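Speaker notes – "Keeping the old machine going: what a small archive really needs from its computer"

6 min read

(Say hello, wait for the back rows to settle, water within reach.)

Good evening, and thank you for coming out on a wet September night, I know some of you had a choice between me and the quiz. My name is Mawuli Mahama and I look after the recordings at Fiadzo, the local sound archive two doors up from the bakery. If you have ever followed the smell of bread and walked into the wrong building, you have probably met me already.

I was asked to speak about computers, and I did say yes, but I should warn you that I came to computers sideways. I came to them through tapes. When I started at Fiadzo we had 435 reels on metal shelves, a kettle, and a card index in three different people's handwriting. The index was lovely. It was also wrong in a good many places, and you only found out where when a family came in asking to hear a grandmother sing and we played them a cattle auction.

(Pause here. They usually laugh at the cattle auction. If they don't, carry on.)

So the first job was listening. Before you copy anything, you listen, and you write down what you hear, and you put your initials next to it. I'd urge anyone with a box of tapes in the loft to do the same. Don't buy equipment yet. Borrow a player that works, sit down with a notebook and a biscuit, and find out what you have. You will be surprised by at least one of them. Mine was a recording of my own primary school choir, and I could pick out the boy who never knew the words, and I'm sorry to say it was me.

The second job was copying, and that is where the old computer comes in. It was a second-hand server, passed on to us when an office in town closed its doors, and it lived under the stairs and sounded like a hairdryer. We called it Bresutari, after the ferry in the story the older members tell, the one that was always late and never sank. Every reel we copied went on to Bresutari, and then on to a separate drive which Kobina Yakubu took home with him in a biscuit tin.

(Kobina is in the second row. Wave at him.)

People ask why we didn't simply replace it. Well, money, to begin with. But I also think we are too quick to assume that an old machine has stopped being useful. Copying a tape happens at the speed of the tape. If Auntie speaks for forty minutes, it takes forty minutes, and the fastest computer in the world will sit there waiting for Auntie to finish. What we needed was something steady with plenty of room on its discs, and we had that already.

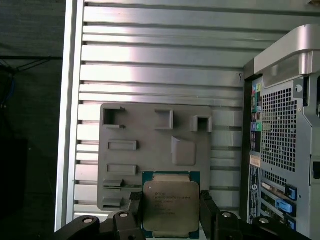 Where we did feel the age of it was in the cleaning up. I mean taking out hiss and hum, which is a different sort of work altogether and does keep a processor busy. We would set a batch going at six in the evening and come back in the morning, and sometimes it was done and sometimes it was thinking. I got into the habit of leaving a note on the door saying PLEASE DO NOT SWITCH OFF AT THE WALL, and I would ask you to imagine how many times it was switched off at the wall.

(Slow down a little for this next part, it's the bit people write down.)

Now, about cleaning. Do less of it than you want to. When we began I was so pleased with the software that I scrubbed everything until it sounded like it had been recorded in a cupboard. One of our members listened to her father telling the Trarnska flood story and said, very kindly, "Where has the rain gone?" He had told it on his porch, in the rain, and I had taken the rain out. I went back to the first copy and there it was. So keep the first copy exactly as it came off the tape, always, and do your tidying on a second one.

File names, then. I know, I know. But we have 3000 files now, and for the first year I was naming them things like "good one" and "Kofi side B louder". Pick a pattern and write it on the wall. Ours is the reel number, then the side, then the place. If you don't know the place, write "unknown" and leave it alone until somebody tells you. We had 13 reels marked Trandska that belonged under Trarnska – one tired person with a pen, many years ago – and it took a visitor from the village itself to put us right.

(If running late, skip to the costs.)

Costs. Tape players need belts and heads, and those have gone up. Drives wear out and you should budget for a new one before the old one complains. We ask each member for what they can spare, and we put out a tin on open evenings, and the last one brought in 100 in coins, which I counted twice because I enjoyed it.

(Play the clip now: reel 13, side A, the lullaby. Two minutes. Don't talk over it.)

That was recorded in a kitchen. You can hear the pan lid if you listen for it. If anyone recognises the voice, please come and find me or Kobina by the tea urn, because the card only says "a neighbour".

Questions, and then tea.

14 shares · 6 comments

Contact Fiadzo Sound Archive | © Mawuli Mahama | Back to top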